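Café renversé, bras figé : la panne qui a arrêté le comptoir de Navameo

Un robot barista, deux bras, une machine à capsules. Et un verre qui a lâché en plein service. Retour sur un incident que ses concepteurs ont mis trois semaines à comprendre.

24 octobre 2023

Tout commence par un bruit sec. Puis plus rien. Le bras s'arrête, doigts serrés sur du vide, le verre est par terre et le programme continue de croire qu'il le tient. Dans l'atelier de Navameo, on a d'abord pensé à une maladresse, une de plus. Le journal de bord disait autre chose : 504 cycles sans histoire, puis une prise validée alors que la pince ne tenait rien.

Le poste de travail est pourtant simple. Une table en bois clair, une machine à café, un bras à chaque bout de la tâche. Rornetti, qui fournit les pinces, le vend comme cellule de démonstration.
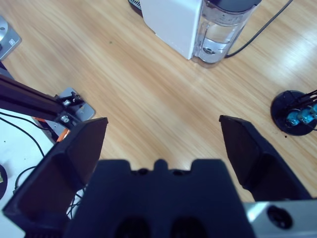 Pince ouverte devant la machine à café, chez Navameo.

« On cherchait un gros défaut, c'était un petit », résume Karlijn Van Loon, responsable des essais. La pince mesure l'effort sur ses doigts. Au-dessus d'un seuil, elle considère l'objet comme saisi. Sauf que le câble du capteur, pincé dans une gaine trop courte, renvoyait un effort fantôme. Parfois. Pas toujours. Le genre de panne qui disparait quand on la regarde.

Le pire moment reste le versement. Le verre est tenu d'un côté, le récipient en métal s'incline au-dessus, et il suffit que la pince se relâche d'un rien pour que tout parte sur la table. À chaud, avec quelqu'un à côté, c'est une brûlure. L'équipe a donc refait la séquence avec un fond de liquide, encore et encore, câble bougé à la main entre deux essais.

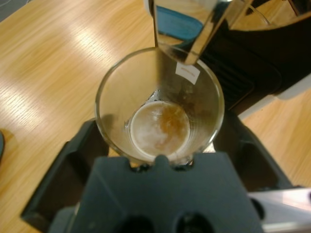 Un seuil réglé trop bas

Deuxième surprise, cette fois dans le logiciel. Frida Ladefoged, automaticienne chez Bunholm, appelée en renfort, a trouvé un filtre désactivé lors d'une mise à jour. Personne ne l'avait noté. Sans ce filtre, un pic de 20 millisecondes suffisait à valider la prise. Avec, il ne passait plus. Deux erreurs donc, chacune supportable, ensemble non.

Restait la question de l'arrêt d'urgence. Il a marché, oui, mais tard – un opérateur a dû taper dessus. Le bras, lui, n'avait aucune raison de s'arrêter, il croyait tout normal. 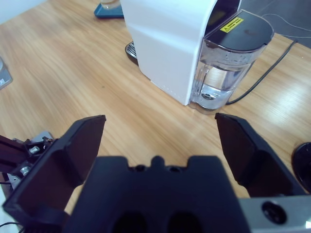 La nouvelle procédure tient sur une page. Doigts grands ouverts au départ, lecture à vide, et si le capteur annonce un effort, le cycle ne démarre pas. Le contrôle se fait à distance de la machine, avec du bois nu entre les doigts et le réservoir d'eau plus loin. C'est bête, dit Van Loon, mais on ne le faisait pas. Coût de la gaine neuve : 58 euros. Coût de l'arrêt, elle préfère pas le donner.

Chez Bhatia, l'assureur du site, on a demandé plus : une campagne complète de prises, avec des contenus différents, avant toute reprise devant le public. 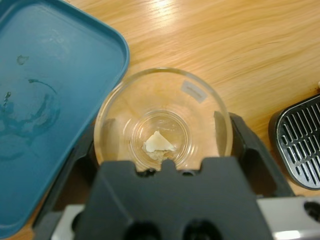 Les essais de reprise ont démarré en octobre, 900 saisies au programme. Certains objets pardonnent, le verre non : paroi lisse, transparente, difficile à voir pour une caméra. Celui-ci s'évase vers le haut, un doigt noir de chaque côté, avec un petit morceau d'aliment au fond et une étiquette blanche collée à l'intérieur. Trop de serrage, il casse. Pas assez, il glisse. Ladefoged veut garder les deux mesures, effort et écartement des doigts, et refuser la prise dès qu'elles ne sont pas d'acord.

Rornetti promet une gaine plus longue sur les prochaines séries. Pour les pinces déja livrées, un courrier est parti aux clients. Navameo a reçu le sien après avoir tout démonté.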